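Session notes, Saturday morning group, 23/09/2023
Instructor: Suha Obeidat

# Keeping Food Well: Buying, Storing and Using Up

Welcome back, and thank you to everybody who brought their kitchen diaries from last time. I read them all on the bus home and enjoyed them more than I can say (the page about the rice pudding made me miss my stop). What follows is the long version of what we talk about in class, so you don't have to scribble while you're peeling. If something in these notes doesn't match what I said out loud, trust the notes, as I had a night's sleep before writing them.

## Starting with the diary

Most of you found that the food you threw out fell into the same few groups: bread ends, salad leaves, half-used herbs, and fruit that was bought with good intentions. That matches what I see in my own kitchen. Lina Fakhoury pointed out in her diary that she wastes hardly anything on the weeks she shops on foot, and I'd like us to think about that, because it has very little to do with willpower. When you carry it all home yourself you buy for the next few days and no further. When you have a big trunk to fill, well, you fill it.

For this week, please keep the diary going, but add one column: where the food was when it went bad. Counter, fridge door, bottom drawer, back of the top shelf, wherever. You may be surprised at how much of it went bad in the same spot.

## Fruit

Fruit goes on changing after it's picked. Some kinds keep ripening on your counter: bananas, pears, peaches, plums, avocados, tomatoes if we're counting them. Others are as sweet as they'll ever be on the day they leave the plant, and oranges, lemons, grapes, cherries and strawberries all belong in that second group. Waiting for a sour orange to sweeten up is a waste of your patience. Eat it, juice it, or slice it into a salad with a little salt and olive oil, where sourness is welcome.

The first group gives off a gas called ethylene as it ripens, and the gas hurries along whatever is sitting nearby. That's handy if you have hard avocados and one ripe banana — put them together in a paper bag and fold the top over. It's less handy if you have a ripe banana lying on top of your lettuce.

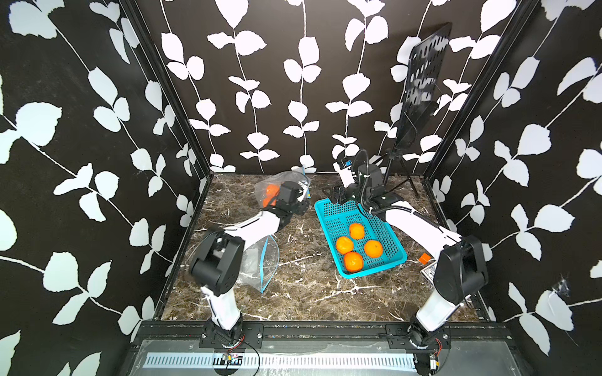
Moisture is the other half of the story. A little is good, since it keeps the skin from shriveling, but droplets sitting on the skin are an invitation to mold. So we don't wash berries until we're ready to eat them, and if we've washed grapes by mistake we spread them on a towel until they're dry all over before putting them away. Citrus is tougher than most and will sit happily in a bowl for a week. If you want it to last longer than that, move it to the fridge drawer and look it over now and then. One moldy lemon will spoil its neighbors, so take it out as soon as you spot it and wipe down whatever it was touching.

Gijs Verbeke asked whether he could cut the mold off and eat the rest. For a hard cheese, yes, with a generous margin around the spot and a clean knife. For soft fruit, bread, yogurt or anything you could squash with a thumb, no. Mold sends threads through soft food well past the part you can see.

## Vegetables, in the order they give up

I like to plan the week's cooking by what will spoil first, and once you get into the habit it takes most of the thinking out of supper. If you shop on a Saturday as I do, it goes something like this:

- **First:** spinach, arugula, mushrooms, fresh herbs, corn
- **Then:** broccoli, green beans, zucchini, cucumbers, peppers
- **Later in the week:** cauliflower, leeks, celery
- **Whenever you get to them:** carrots, beets, cabbage, onions, potatoes, winter squash

Onions and potatoes both like a dark, airy cupboard, and both keep better when they aren't sharing it. Potatoes turn green in the light, and green patches should be cut away deeply. If the whole potato has gone green, or it tastes bitter, throw it out.

Limp carrots and celery are usually just thirsty. Trim the ends, stand them in cold water in the fridge for an hour or two, and they'll crisp up nicely. I've brought back celery I was truly ashamed of.

## The fridge, shelf by shelf

Your fridge isn't the same temperature all the way through, and once you know where the cold spots are, half the battle is over. The door is the warmest part, so it's for mustard, jam, pickles and juice. Milk does better on a shelf toward the back. Raw meat and fish go on the bottom shelf, in a dish with a rim, so nothing can drip onto something you plan to eat uncooked. The drawers hold the damp in, and if yours have a little slider, closed is for leaves and open is for fruit.

Aim for a fridge at or just below 40 degrees Fahrenheit. An inexpensive fridge thermometer will tell you more than the dial does, and I have one I'm happy to lend. Please put your name on the sheet by the door if you'd like a turn with it.

Leftovers should go in within two hours of coming off the heat, in shallow containers so they cool quickly. Use them within 3 or 4 days. Fotis Antoniadis told us that his grandmother left the soup pot on the stove all week and boiled it up every evening, and I don't doubt that it was delicious, but I'd ask him to put his own soup in the fridge.
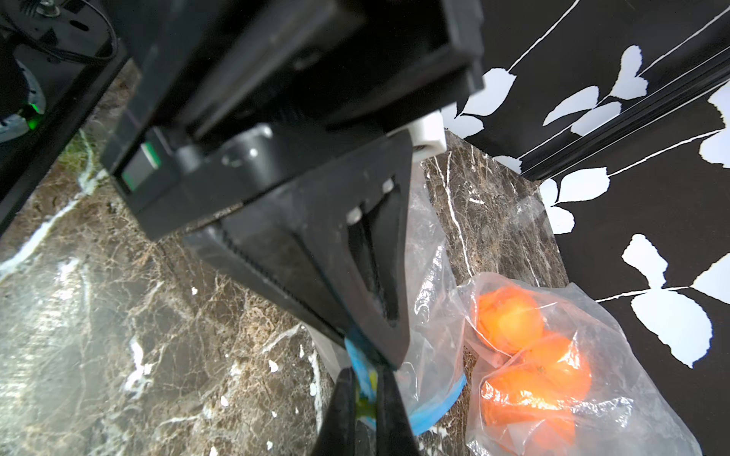 Now, labels. I know, I know. You're certain you'll remember what's in the tub, and by June you'll be holding a block of something brown that might be gravy and might be plum sauce. A strip of masking tape with the name and the date is plenty. Put the tape on before the food goes in, while the container is dry, or it won't stick.

## Freezing

Almost everything freezes, though not everything thaws well. Lettuce, cucumber and raw potato come out sad. Bread, grated cheese, cooked beans, stock, chopped onions, berries and bananas come out very well indeed.

Three habits that help:

1. Freeze berries and sliced fruit in one layer on a tray first, then tip them into a bag. You can pour out a handful later without a hammer.
2. Press out as much air as you can before sealing. Air dries the surface, and those dry patches are what we call freezer burn. It's safe to eat, just dull.
3. Freeze in the amounts you cook with. A quart of tomato sauce is no use to a person who lives alone.

Rania Hamdan freezes leftover herbs in olive oil in an ice cube tray, and she was kind enough to bring us some to try. Parsley and dill were the favorites at our table. Basil went dark but tasted lovely in the beans.

## Recipe from class: use-it-up orange and carrot soup

Serves 4, with seconds for somebody.

- 8 medium carrots, tired ones are fine
- 1 large onion
- 1 tablespoon olive oil
- 1 teaspoon ground cumin
- 4 cups stock or water
- Juice of 2 oranges
- Salt and pepper

Chop the onion and cook it gently in the oil until it's soft, around 8 minutes. Add the cumin and stir for a moment, then add the carrots, cut into coins, and the stock. Simmer with the lid on for 25 minutes. Blend until smooth, stir in the orange juice off the heat, and season it. Taste before you salt if your stock came from a cube.

## For next time

Bring your diary with the new column, one clean jar with a lid that fits, and whatever vegetable has been in your fridge the longest. We'll be making quick pickles, and I'll have the vinegar, sugar and mustard seed ready on the side table.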